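Thursday, October 16, 2025

Woke up before the alarm again, ten to six. My knee was stiff from the stairs yesterday. Made tea, ate the end of the bread standing at the counter, and wrote out the list for the move before I could talk myself out of it. The lease on the Witunby apartment ends in November and I have done almost nothing except collect boxes. I have 14 of them flat against the hall wall and I keep walking into them.

Started with the kitchen, the top cupboard, the one I need the stool for. Found the Katiyar pressure cooker I was sure I had lent to Urmila Sandhu. I have been quietly annoyed at her about that cooker for two years. It was behind the big steel plates the whole time with its gasket in a bread bag. I called her to say I'd found it and she had no idea what I was talking about. She has her own. We talked for a while about her sister's operation, which went fine, and about whether the bus to Husau still stops by the old post office. She thinks it does on weekdays.

Kept: the cooker, four steel plates, the good knife, the rolling pin. Gave up: the glass dishes with no lids, the waffle iron, the mugs from my old office. I can't remember the last time I made waffles in this apartment.

Gaurav Awasthi came at eleven to look at the bookcase. He said on the phone he wanted it, then measured it and said it was 2 inches too wide for his wall. He stood there a good while looking at it as if it might shrink. In the end he took the small table from the bedroom instead and gave me 40 dollars, more than I would have asked. He carried it down by himself. I held the doors.
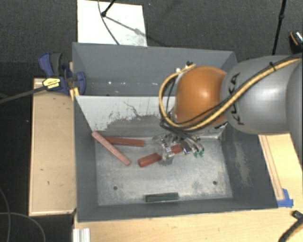 Written at the kitchen table, Witunby
by Rajkumari Dhillon

After lunch I did the papers. This is the part I had been putting off. Three drawers of it. Tax returns I don't need, warranties for things I no longer own, a folder of Papa's letters that I didn't open because I would have lost the afternoon. Those go in the bag that stays with me and not in the truck. I also found the receipt for the Lova heater, so I can finally send in for the replacement part, if they still make it. Will call tomorrow.

The shredder got hot and stopped after the second drawer. Let it sit and went out to mail the change of address forms. It was gray out and there was a wind, and most of the leaves are down on our side of the street. The man at the counter told me to allow two weeks for everything to catch up. I asked about magazines and he said those take longer. I only get the one.

Ashok Nautiyal called while I was walking home. He can drive the truck on the Saturday but has to have it back by four. That means loading by nine, so the bed has to come apart the night before and I sleep on the mattress. Fine. He asked if the new place has an elevator and I said yes, it does, but it's small. He asked how small. I said I would measure it. I should have done that before I signed, since the bookcase may not fit in it either and now I can't get rid of the thing.

Sneha Pandey downstairs brought up a bowl of rajma around six, still hot, and stayed to eat with me. She wanted to know who was taking the apartment. I don't know, the landlord hasn't said. She is worried it will be someone with a drum set, like the people before me. I told her I would leave her the two plants on the balcony and she was pleased about that, especially the curry leaf. It needs to come in soon, the nights are getting cold. I wrote her a note about the watering and then she lost it before she got to the door. Wrote another.

Shredder worked again after dinner. Finished the second drawer properly and left the third. My hands smell of old paper and tape.

Tomorrow: call Lova about the part. Measure the elevator. More tape, the wide kind. Ask at the pharmacy if they will transfer the prescription or if I have to get a new one. Return the library book - it was due on Monday.

Knee is better tonight than it was this morning. Going to bed.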